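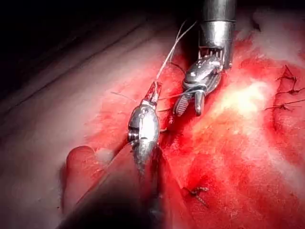 4장. 봉합 보조 기능 설정과 수술실 인력 운용

이 장은 Landura 수술 로봇에 봉합 보조 모듈 Clirnora를 설치한 병원의 수술실 관리자, 집도의, 순회간호사, 소독간호사를 대상으로 한다. 기본 조작은 2장을, 기구 세척과 멸균은 6장을 참조한다.
개정일: 2024년 7월 7일

4.1 적용 범위

Clirnora는 집도의가 콘솔에서 승인한 구간에 한해 바늘 통과, 실 당김, 매듭 조임을 보조한다. 봉합 위치와 간격은 집도의가 정한다. 모듈이 켜져 있어도 수술의 책임자는 바뀌지 않는다.

4.2 수술 전 설정

1. 콘솔에 집도의 계정으로 로그인한다. 공용 계정으로는 봉합 보조 메뉴가 열리지 않는다.
2. [보조] > [봉합]에서 실의 종류와 굵기를 선택한다. 소독간호사가 포장 표기를 소리 내어 읽고 집도의가 화면 값과 대조한다.
3. 좌우 기구의 잔여 사용 횟수를 확인한다. 어느 한쪽이라도 20회 미만이면 예비 기구를 멸균 상태로 준비한다.
4. 장력 상한을 입력한다. 이전 환자의 값은 저장되지 않는다.
5. 정지 페달을 한 번 밟아 경고음과 화면 표시를 확인한다.

주의: 5번을 건너뛰면 모듈이 대기 상태로 남는다. 서비스 모드로 우회하지 않는다.

4.3 봉합 중 조작

1. 집도의가 봉합할 구간의 시작점과 끝점을 지정한다.
2. 한쪽 기구로 실을 잡고 다른 쪽 기구의 턱을 연 상태로 둔다.
3. 화면에 '승인 대기'가 뜨면 오른쪽 페달을 밟는다. 승인은 한 땀에만 유효하다.
4. 매듭을 조인 뒤 장력 표시가 녹색인지 확인하고 다음 땀으로 넘어간다.
5. 표시가 황색이면 수동으로 전환하여 실과 조직을 직접 확인한다.

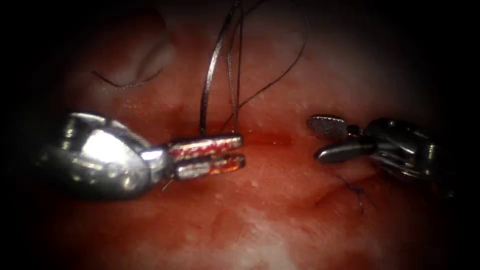 참고: 실 가닥이 서로 가깝거나 기구에 가려지면 모듈이 가닥을 구분하지 못해 오류 코드 43을 표시할 수 있다. 이때 수동 모드로 실을 정리한 다음 3번부터 다시 진행한다. 같은 땀에서 코드가 두 번 나오면 그 구간은 수동으로 마친다.

경고: 로봇에는 촉각 피드백이 없다. 장력 수치는 보조 지표이며 조직 상태는 집도의가 화면으로 판단한다.

4.4 역할 변경 사항

도입 후 가장 많이 달라지는 것은 환자 옆에 선 인력의 업무다. 교육 전에 아래 내용을 부서에 공지한다.

집도의: 땀마다 승인 조작이 추가된다. 익숙해질 때까지 봉합 시간이 길어질 수 있으므로 초기 수술 일정은 여유 있게 잡는다.
제1보조의: 실을 당겨 주는 일이 줄고 기구 교체와 시야 확보가 주 업무가 된다. 전공의가 이 자리에 서는 경우 수동 봉합 실습 시간을 따로 배정한다.
소독간호사: 실 길이와 바늘 개수 확인은 종전과 같다. 모듈의 자동 기록으로 바늘 계수를 대신하지 않는다.
순회간호사: 오류 코드와 수동 전환 시각을 수술 기록지에 적는다. 기록 양식은 부록 나에 있다.

Pukano 병원은 첫 운영 기간에 봉합 보조를 2,824땀에 사용했고, 그중 1,923땀에서 보조의의 실 견인이 필요하지 않았다고 기록했다. 같은 기간 보조의 정원은 줄이지 않았다. 수동 전환 때 즉시 손을 보탤 사람이 필요하므로 다른 병원도 모듈 도입을 근거로 수술실 최소 인원을 낮추지 않아야 한다.

4.5 교육과 자격 유지

1. 집도의와 보조의는 모의 조직에서 수동 전환 훈련을 마친 뒤 실제 수술에 참여한다.
2. 간호 인력은 정지 절차와 기록 절차를 이수한다.
3. 매년 12월에 전 인력이 재교육을 받는다. 야간 당직 인력도 포함한다.
4. 이수 내역은 Rocha 관리 프로그램의 [인력] 탭에 등록한다. 등록되지 않은 계정은 다음 달부터 봉합 메뉴가 잠긴다.

4.6 종료

1. 봉합 보조를 끄고 화면의 '수동' 표시를 확인한다.
2. 양쪽 기구의 턱에 실이 남아 있지 않은지 살핀 후 턱을 닫고 기구를 뺀다.
3. 바늘 계수를 마친 다음 기록을 저장한다. 저장한 기록은 수정할 수 없으며 정정 사유는 비고란에 추가한다.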